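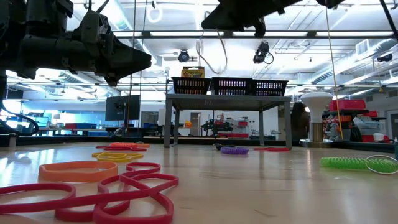
Bench top, September, 10.20. Bands and coils out, baskets up on the grey stand.

Started on the rubber bands, as the drawer they came from won't shut any more. The plan is one kind per bag, labelled, then back in the drawer by width. The big crimson tangle is the worst of it. Those are the flat strips from the Jeden order, and they have been stuffed in loose every time someone took one.

The wide orange one goes in with the heavy bands. Yellow loops can stay together. The thin red and the orange-red are close enough in colour that I'd put them in one bag and write both on the label. The flat red one over by the leg of the stand belongs with the crimson lot, I think – check the width first.

Coils: purple and green. These are the spiral key coils from Loma, listed at 94p each. The green has a metal ring at its end. Keep them out of the band bags, they catch on everything. Hooks on the back of the door would do, if Aryee still sell the stick-on sort.

Baskets stay on the stand for now. Ohemaa Owusu wants the Crayola box left by the left-hand one where she can reach it, so don't shelve it. She has also asked for the baskets to have labels on the front. The slots make that awkward – tie-on tags might work better than sticky ones.

Bags: we have 40 of the small Droven ones, which is plenty, but the crimson strips will need a large one. Old bands to be stretched once before bagging and thrown out if they crack. Last clear-out we lost around 20 that way.

To do
Large bags, 2 packs
Tie-on tags
Wipe down the table before the coils go away
Ask Ohemaa if she wants the lamp-like thing moved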